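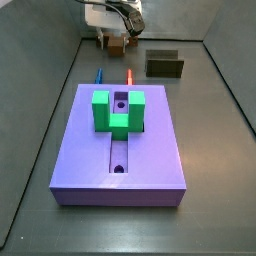 Grultik update 1.6 arrives on Switch and PC

Skekine has released version 1.6 of Grultik, its turn-based colony game set on a flooded moon. The update was posted on Jul 21, 2025 and is free to all owners of the base game. It is a 600 MB download on Switch and somewhat larger on PC, where the high-resolution terrain set is bundled in.

The main addition is the Stockdale region, a chain of low islands to the south of the existing map. Stockdale opens once the player has built a second harbour and can be reached from any save made in version 1.4 or later. Saves from earlier versions need to be loaded and re-saved in 1.5 first. The region has its own weather table, with longer dry spells and a storm season that falls at the end of the in-game year. Crops planted there grow at the normal rate but draw twice the water, so players who have relied on rain barrels will need to lay pipe.

Water handling has been rewritten. In previous versions, flow was calculated once per turn from the pump outward, and a long line with several branches would starve the last building on it regardless of total pressure. Flow is now resolved per segment. The practical effect is that branch order no longer matters, although total pipe length still does. The limit on a single network has been raised to 184 segments. A network over the limit will keep running but cannot be extended, and the overlay marks it in orange. Colonies built around the old behaviour — typically with a separate pump for each greenhouse — will still work and do not need to be relaid.

Trading has also changed. Caravans now carry a fixed weight in place of a fixed number of item stacks, and the price list refreshes every eight turns, up from five. Ore prices have been cut by a third at all ports except Skirby, which keeps the old rate until the player completes the breakwater contract. Selling ore early at Skirby is therefore the quickest source of money in a new game, and Skekine has said it intends to leave this in place for the time being.

Lead designer Florêncio Macedo wrote in the patch notes that the studio had looked at saves submitted through the in-game reporting tool before settling on the new values. "Most colonies had stopped trading by the third year. The stack limit made a caravan of seed worth less than the feed for the animals pulling it, and the weight system fixes that without touching seed prices."

The interface has received a number of smaller changes. The colonist list can be sorted by skill, distance from home or current job, and the sort order is remembered between sessions. Tooltips on buildings show input and output per turn. On Switch, the cursor speed can be set separately for handheld and docked play, and the text size option now applies to the encyclopedia as well as the main menus. The colour-blind overlay has been extended to cover soil quality and pipe pressure.

Performance on Switch is improved in large colonies. We tested a late-game save with 160 colonists, and the pause between turns dropped from nine seconds to four. Scrolling across the harbour district still stutters in handheld mode, particularly during storms. The PC version ran without trouble on everything we tried, including a laptop with integrated graphics at medium settings.

Bug fixes listed in the notes include the following.

Colonists assigned to a demolished building no longer stand at the site indefinitely.
The lighthouse can be upgraded during a storm.
Cloud saves no longer overwrite a newer local save when the console clock is wrong.
Goats can be moved by boat.
Seed 1617, which generated a starting island with no fresh water, has been corrected. Existing games on that seed are unaffected.

Two known problems remain. The French and Portuguese translations are missing text in the breakwater contract, and the affected lines display in English. On Switch, suspending the console during an autosave may cause the turn counter to show the wrong year, although the save itself is intact and the counter corrects itself on the following turn. Skekine plans to address both in a patch before the next content update.

That update, version 1.7, is scheduled for January and will add a second playable species along with a map editor for PC. The studio has not decided whether the editor will come to Switch. Maps made on PC will be playable on both platforms through a share code.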